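Notebook, acoustics bench, Plesanwood annex
9 December 2024
Entry by Iker Aranda. Copied to Llinos Penry and Jingyi Cao.

Subject: low-frequency hum in the annex, second round of measurements, and what to do with the wall panels.

Carried on from the last entry. The hum is still there. It is audible in the corridor, worse in the small meeting room, and nearly absent in the stairwell. Rooms visited are logged in the order walked.

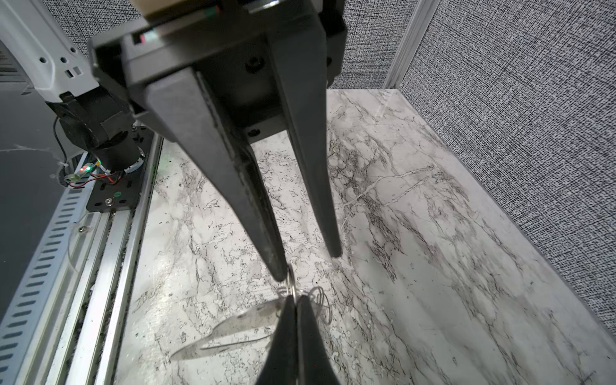
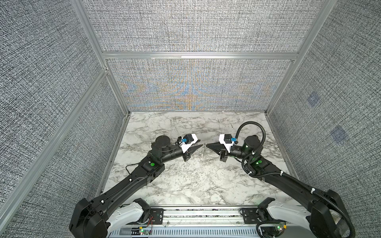 Bench room, both pictures.

1. Setup

Same handheld meter as last time, on the short tripod, windscreen on. Calibrator applied before the first reading and again after the last. Drift was within what the sheet allows, so no correction. A-weighting is no use for this and I have stopped writing down the A-weighted figure except where Llinos wants it for the building file. All levels below are unweighted, third-octave bands, slow.

Meter at seated ear height in every room. In each room one position near the middle and one in a corner, with the meter pulled out from the walls by the length of my forearm. That is not a standard distance, but it is the same forearm every time.

Windows shut. Heating on. Ventilation on for the first pass and off for the second. Eluned Morgan switched it from the plant room and phoned when it had run down. Allow longer for the run-down than we did last time. The fan coasts, and the first reading after the call was no good. Struck it out.

2. First pass, ventilation on

The peak is where it was before, in the 50 Hz band, with a smaller one an octave up. In the meeting room the corner reading is well above the middle reading. Same in the copy room. In the corridor there is hardly any difference between positions, as expected for a long thin space with doors open at both ends.

In the stairwell the peak is visible on the screen but I could not hear it. Elis Gronow says she can. She also says she could hear it with the ventilation off, so she may be picking up something else, or the transformer outside. Noted, not pursued.

The meeting room beats slowly. I timed it against a watch several times and got a different period each time, which suggests two sources close together in frequency and one of them wandering. A motor under changing load would do that. Mains-locked equipment would not wander by itself.

3. Second pass, ventilation off

Beating gone. The steady part of the 50 Hz peak stays, reduced. The octave component does not change enough to say anything.

So there are at least two contributions. One is the fan, or something driven with it. The other is steady and does not care about the fan. Jingyi's guess is the transformer in the yard, coupled through the slab. My guess is the supply cabinet on the other side of the meeting room wall. We can separate these with an accelerometer on the slab and another on the partition, but we have only one working accelerometer. The other has the loose connector and reads whatever it likes. Do the two positions one after the other and accept that.

4. Room modes

Worked out the axial modes for the meeting room by hand from the floor plan. The long dimension gives a second mode very close to the hum. That explains why the room is bad and the copy room, with the same wall construction, is less so. It also explains the seat by the window that people complain about. The middle of the room is an antinode for that mode as well, so on this reasoning the middle should be bad too, and it is not as bad as it should be. The table may matter, or the plan may be wrong. Measure the room with a tape before redoing this. The plan predates the new partition.

Reminder to self – the pressure maximum is at the wall, the velocity maximum is a quarter wavelength out. At 50 Hz a quarter wavelength is 1.7 m. Any porous panel fixed flat on the wall is sitting where it can do the least. This has been said in three meetings now and I would like it written down somewhere I can point to.

5. Panels

The quote from Pulard is for 8 panels, fabric-faced, porous core, direct fix. They are decent panels for speech. They will make the meeting room more pleasant to talk in and they will do nothing for the hum. There is a risk they make it more noticeable by taking down everything above it. We had that effect on the Morris job, where the client paid for treatment and then rang to ask why the boiler had got louder. The boiler was the same.

Options as I see them:

a) Leave the room alone and treat the source. Cheapest if the source is the fan. Needs the mounts inspected. Eluned has the maintenance record and will look up when they were last changed.

b) Tuned membrane absorbers in two corners. Would work on a single steady tone if we tune them properly. Would not follow a wandering one. Takes floor area, and the room is short of that already.

c) Move the meetings. Elis suggested this. Costs nothing and I have no technical objection.

Recommendation for now is (a), then measure again, then (b) if the steady part is still a nuisance. Do not sign the Pulard quote on the grounds of the hum. If people want it for speech, that is a separate decision and should be costed separately.

6. Membrane absorber, sizing

Did this anyway so the numbers are there if wanted. Using the usual approximation, resonance in hertz is 60 divided by the square root of surface mass in kilograms per square meter times cavity depth in meters. For a 200 mm cavity and a 50 Hz target the face has to weigh 7.2 kg per square meter. That is ordinary sheet material and nothing special to buy. With light mineral wool in the cavity, held off the back of the face, the tuning broadens and drops slightly. Start a little high and bring it down by adding mass to the face. Going the other way means cutting a new sheet.

The approximation ignores the stiffness of the face. On a small panel this is a bad assumption and the real resonance comes out higher. Build one test box, drive it with a sweep, put the accelerometer (the good one) in the center of the face and read the peak. Then decide on the rest.

Ulov sell a ready-made version. Their data sheet gives one absorption figure without stating the mounting or the test room. I wrote to ask. No reply yet.

7. Data housekeeping

The meter wrote 1,229 records across both passes. 545 of them are from the second pass. That is fewer than it should be, and the cause is that I stopped the logger in the corridor to take Eluned's call and did not restart it until the copy room. Corridor with ventilation off is therefore missing from the log and exists only as two hand-written values on the clipboard sheet. I have copied these into the table and marked them.

Clock on the meter was still on summer time. Corrected in the export and not in the raw files. Anyone going back to the raw files should take off an hour. Clock itself is now set right.

File naming is room, position, pass. Jingyi asked for the position first so that corners sort together. Will change this for the next round and leave the present ones as they are.

8. Things that went wrong

Tripod foot rubber came off in the copy room. Replaced with tape. The corner reading there was taken before I noticed, and a bare metal foot on a hard floor could let some structure-borne noise into the meter. Repeated with the tape on and got the same level within the last digit. Kept the second reading.

Left the windscreen off for one reading in the stairwell. There is a draft from the lower door and the bottom bands are rubbish. Struck out and repeated.

The calibrator battery is low. It passed its own check today but should be changed before it goes out again.

9. To do

Iker: tape-measure the meeting room, rerun the modes, repeat the corridor with ventilation off.
Jingyi: accelerometer on slab, then on partition. Same day if possible, same plant state.
Eluned: fan mount record. Also whether the fan can be held at one fixed speed for a quarter of an hour.
Llinos: tell Pulard we need until January.
Loose connector on the second accelerometer – needs someone with better soldering than mine.

Added later: Eluned rang back. The mounts were changed two years ago but the flexible duct collar was not, and it has gone hard. Will look at it with her before the next round of measurements. Do not change anything else until that is done, or we will not know which change did what.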